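Sorting overlapping paper sheets with two arms: choosing which sheet to pick first

Part 2 of the Surkdale tabletop series
By Hilde De Smet
Last updated Wednesday, July 11, 2018

Part 1 covered mounting the arms and getting both of them into one coordinate system. This part is about the planner. By the end you will have a small program that looks at a pile of coloured paper squares, works out which ones are free to move, and hands each arm one sheet at a time without the arms meeting in the middle.

You will need the Clununa controller running on both arms, the Ikel vision package, and a fixed camera that can see the whole work area. The code is in the folder called pick_order. If you have not done the calibration in Part 1, do it now. Nothing on this page will correct for a bad calibration.

Step 1. Find the sheets by colour

Start the camera node and open the colour tuner. We use three classes: blue, orange and purple. Tune each one separately, starting with orange, which is the easiest. Blue and purple sit close together in hue, so set the boundary between them by sampling one sheet of each and placing the limit halfway. If your blue is a pale one that leans towards violet, check the saturation as well.

Save the values as colours.cfg. The tuner does not save when you close it.

Light matters more than the camera does. If sun reaches your floor or table during the day, record two sets of values, one for morning and one for afternoon, and load the right one at start-up. Automatic exposure should be off.

Step 2. Turn blobs into squares

A colour blob is only the part of a sheet that shows. Two sheets of the same colour that touch will come out as one blob, and a sheet lying under another may come out as two thin strips. The fit_square routine deals with both cases. It takes the straight edges of each blob, looks for right angles, and tries to place a square of known size on them.

Enter your paper sizes in sheets.cfg. If you use more than one size, list them all, largest first. The routine gives each fit a score out of 99. Throw away anything under 30 and mark it as unknown. Unknown sheets are left alone until something on top of them has been moved and the camera has looked again.

Because the sheets are square, every angle repeats after 90 degrees. Keep the angle between 0 and 90 in your own code too, or the wrist will make long turns it does not need.

Step 3. Decide what is on top

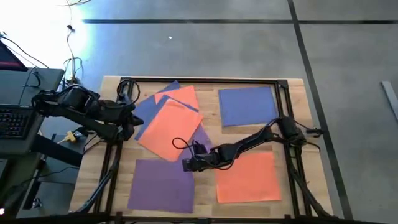

For each pair of fitted squares, work out the region where they would overlap and check which colour the camera sees there. The colour that shows belongs to the upper sheet. Store this as an arrow from the upper sheet to the lower one. When you have done every pair, any sheet with no arrow pointing at it is free to be picked.

Same-colour overlaps cannot be settled this way. Godelieve Van Rooij wrote a check that looks for the shadow line along the upper edge, and you can turn it on with use_edge_shadow. It works well with thick paper and poorly with thin. We leave it off and treat both sheets as blocked until the rest of the pile has gone.

You may get a loop, where A is on B, B is on C and C is on A. Paper can do this. The planner breaks the loop at the pair with the smallest overlap.

Step 4. Share the sheets between the arms

Draw a line across the work area halfway between the two bases. A free sheet whose centre is on the left goes to the left arm, and the same on the right. Sheets within the middle band can go to either arm, but only one arm may enter the band at a time. The band is controlled by a lock in arms.py:

acquire_middle(arm)
move_to(sheet)
grip()
lift()
release_middle(arm)

Always release the lock after the lift and before the trip to the tray. If you hold it until the sheet is put down, the other arm spends most of its time waiting.

The lock protects the grippers only. Elbows can still cross if both arms reach far forward, so keep the elbow limit that came with the Clununa settings file. Check your cable slack at full reach before you raise any speed value.

Step 5. Pick from a corner

Flat paper is hard for a jaw gripper. Choose the visible corner furthest from any other sheet, go in low at a shallow angle, and close slowly. The Dewulf finger pads help here, though plain rubber will do. If the gripper closes fully with nothing between the jaws, try the next corner. After 2 failed corners, mark the sheet as blocked and take a new picture.

Step 6. Look again after every lift

Do not plan the whole pile in one go. Lifting one sheet often drags the one beneath it, and the old positions are then wrong. Set replan_after to 1. It is slower, but the number of missed picks drops a great deal.

Common problems

Both arms stand still: one of them crashed while holding the lock. Run clear_locks and restart the planner.

A sheet is found in the bare table: your orange range is too wide and is catching the wood. Raise the minimum saturation.

The fit jumps between two angles: the visible strip is too short. Raise min_edge in sheets.cfg.

Part 3, due in October, covers putting the sheets down in a neat stack.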